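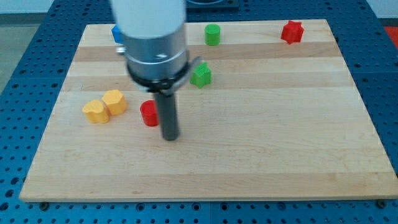

Piltside block sorting, report to Drismont, Sun 27 October

The maple board is now screwed down to the blue perforated table. The plastic blocks are in use in red, green, yellow and blue. Work since May covered 11 layouts, with 300 trials logged. Repeat trials remain for 3 layouts – all with blocks placed close together. Spare blocks are on order from Fastport. Spending is within budget. The trial log is attached.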